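The Charger Box

Every household has a place where chargers go to be forgotten. In the Heston apartments, a block of 87 units above a row of shops, it is usually a kitchen drawer, and it usually sticks.

Kamran Niazi has spent much of the past two years opening those drawers. He started sorting other people's cables after helping his sister move in February and finding the same type of charger in four different boxes. Now he does it most weekends, for neighbors first and then for their relatives, at $30 a visit. He brings a roll of masking tape, a marker and a cheap outlet tester. He doesn't bring bins, and he would like people to stop buying them.

"They go out and get a plastic organizer with twelve compartments," Niazi said. "Then they own an organizer and a drawer full of cables."

His method is short. Everything comes out of the drawer, the nightstand, the suitcase pocket and the bag behind the door. Phones, tablets, fans, shavers and speakers go in a row on the largest flat surface in the home, which in a small apartment means the bed. Each one is matched to its charger and the charger gets a strip of tape with the device's name. Whatever is left over goes into one open box for 30 days. If no one reaches for a thing in that time, it leaves.

The box can be anything with sides. Niazi has used shoeboxes, a bread pan and the bottom half of a Fatotex shirt carton. Fabric ones are his preference. They don't scratch, they fold flat afterward, and most families with children already have one left over from a party or a gift.
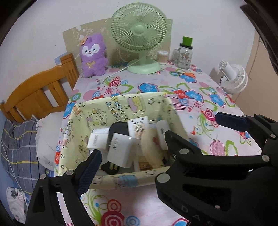

One box is still one too many, according to Jatoi, who shares a two-bedroom on the fourth floor and got rid of every spare charger the same afternoon they were sorted. Anything kept for a month gets kept for a year, the argument goes, and a wall plug costs less than the time spent looking after it.

Niazi has heard this before and partly agrees. He said the waiting period is for the items people forget they own until the season changes, such as the cord for a camping lamp or the adapter for a printer that comes out at tax time. In his own place, a closet shelf holds two plugs he has never been able to match to anything. He has kept them for three years.

There are a few things he won't put in the box at all. A charger with a cracked case or a bent prong goes straight to recycling. So does any cord with tape on it that was put there as a repair. Loose batteries get a separate jar with a lid, and their ends are taped over before they go in.

Small toys and cards tend to drift in with the plugs, especially where the box sits in a bedroom. Niazi leaves them until the end of the visit and hands them back in a pile. He used to pull them out as he went, but the owners would stop to talk about each one and a one-hour job ran to three.

The building's recycling shelf is on the ground floor, next to the mailboxes, and is emptied on the first Sunday of the month. Since it went up, residents have dropped off 1,216 chargers, cords and adapters, by the tally sheet taped to the side. A good share of them still work. Niazi goes through the shelf the night before pickup with his tester and sets the working ones on the windowsill, where they are usually gone by breakfast.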